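Week 2 notes: the working desk (Nalunbridge Adult Learning, Organising Small Workspaces, room 222)

Bring these to the practical, and a pencil. Last week was all drawers and shelves, and I promised we'd get to the fun part. The desktop! It's my favourite surface in any workplace. Everything on it got there through somebody's decision, even the things that look as if they drifted in on the tide.

## Where we got to

We ended with the difference between *storage* and *parking*. Storage is where a thing lives when you've finished with it. Parking is where it waits while you're in the middle of something. A desk is nearly all parking, and that's healthy. You can't unpack a delivery, type up a list and run a few cables without stuff sitting out for a while. Trouble starts when parked things stay on past the job and the next job has to be done around them.

Keep those two words handy. I'll use them constantly.

## Zones

Sit down in your ordinary chair at your ordinary height and put both hands on the desk. Don't stretch. The patch your hands cover without your shoulders moving is the **near zone**. The keyboard goes there, and the mouse sits beside it.

Next comes the **reach zone**: one arm extended, back still against the chair. This is good territory for anything you touch a few times an hour. Notepad, cup, the packet you're about to open.

Past that is the **lean zone**. You have to tip forward or stand up. Put things here that you set once and leave, like a lamp base or a charger.

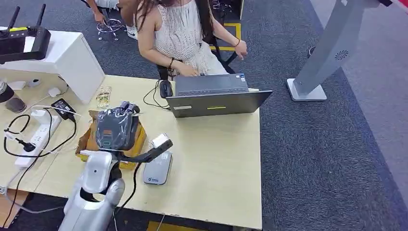

Power is what usually wrecks a nice zone plan, so deal with it first. Before you place a single object, find out where the electricity comes in and which devices need it. A strip on the desktop is handy for a morning of plugging and unplugging. For a permanent desk I'd much sooner see it fixed underneath or standing behind, with one lead coming up for the laptop.

Try this order:

1. Unplug whatever isn't in use today. Coil it and tie it.
2. Sort what's left by length. Short leads go nearest the strip.
3. Turn bulky adapters so they don't block the outlet next door.
4. Run each lead along the edge of the desk where you can, and across the middle only if there's no other way.
5. Label both ends. Masking tape and a marker will do beautifully.

Step 5 sounds fussy and I will defend it to the end. Black cable looks like black cable. Once you've pulled the wrong plug on someone's unsaved spreadsheet you become a label person for life.

A word on mouse cables. People tug them tight to make them neat, then wonder why the mouse keeps creeping away. Leave a loose loop, big enough that you can move the mouse to the edge of the desk and back. That slack is doing a job.

If a strip or an adapter has cracked casing, bare wire or scorch marks, it goes out of service and gets reported. Don't tape it up.

## Boxes on the desk

A cardboard box is a wonderful thing for the length of a job. It has walls, it keeps small bits together, and you can pick the whole lot up and walk off with it. Put it to one side of the near zone, never straight in front of you. If you're right-handed and using a mouse, the other side is usually best, and the reverse for lefties (check with your own mouse, plenty of left-handers mouse with the right!).

Decide early what the box *is*:

- **An "in" box** holds things still to be dealt with. It should get emptier.
- **An "out" box** holds things that are done and leaving. It should get fuller.
- **A "packaging" box** takes the wrap, the inserts and the silica sachets until you know you're keeping what came in them.

One box can't be all three. I've watched very clever people try it, and they end up picking through bubble wrap for a screw.

Flaps deserve a moment of your attention as well. Half-open flaps make a tempting little shelf, and things put on them slide. Either fold them right down the outside or tuck them in.

## Little packets

Oh, the little packets! Screws, spare feet, sample sachets, the mystery bag that comes with every lamp. They're flat and light, and they vanish under the first sheet of paper. My rules:

Keep them beyond the box or beside it, on bare desk, face up so the printing shows. Don't stack two different kinds. If you open one, empty it into a dish or a jar lid straight away. An open packet lying on its side is a spill that hasn't got going yet.

When the job's over, packets you're keeping go in an envelope with the name of the parent item on the front. The Sandu stacking trays in our supply cupboard are perfect for these, shallow enough that nothing gets buried. Ask for catalogue number 2146 if you're ordering your own through the Mamivport depot; the deeper tray has a very similar lid and you don't want it.

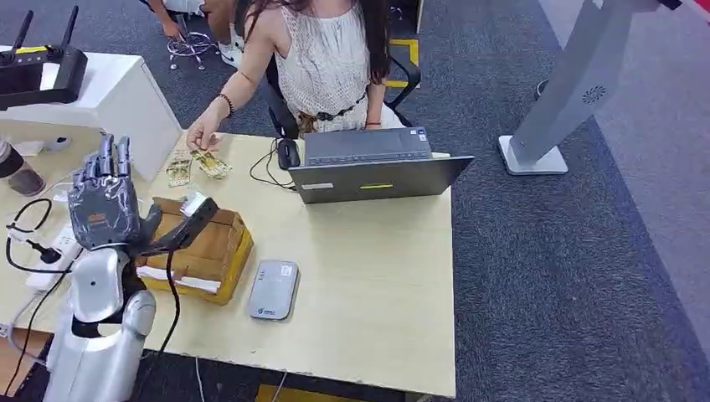
*Desk with an open box and two small printed packets at the left; the area in front of the laptop on the right is clear.*

## The clear patch

If you take one habit away from this whole course, I'd love it to be this one. Keep part of the desk bare, all the time, even in the thick of things. I call it the clear patch. A space the size of an open magazine is enough to start with.

It's where the next thing goes. The phone rings and you need to write something down, or a parcel lands, or you want to lay two parts next to each other and compare. With a clear patch you just do it. Without one you're shoving, and shoving is how cups go over.

Students ask whether the patch should be in the near zone. Ideally some of it is. On a shared desk I'm happy with it anywhere both people can reach. The important thing is that it stays on the same side, so your hands learn it.

## Laptop placement

Fold the lid back until you can read the screen without dropping your chin. The back of the lid then makes a wall across the desk, and things behind it go out of your sight. If somebody works opposite you, that hidden strip is *their* near zone. Have a look round the back before you slide anything over there. Better yet, agree on where the middle is.

Flat devices are the sneaky ones. Anything thin and grey with rounded corners will sooner or later have a folder put on top of it. Give each one a fixed spot and leave a hand's width bare around it.

## Practical: the 7-minute reset

We'll do this in pairs at the Vondanex desks along the window side. One person resets, the other keeps time and is not allowed to help (this is harder than it sounds).

- Cup and food off first.
- Rubbish and empty wrap into the packaging box.
- Loose packets gathered and laid face up.
- Unused leads coiled.
- Parked items: still in the job, or going to storage?
- Clear patch restored.
- Chair in.

Then swap. Don't wipe the desk down until both of you have had a turn.

## For next time

Sketch your own desk from above, at home or at work, exactly as it is when you sit down to it. No tidying beforehand! Mark the three zones in pencil and put a P on everything that's parked. Bring a roll of masking tape if you've got one, the cupboard is nearly out.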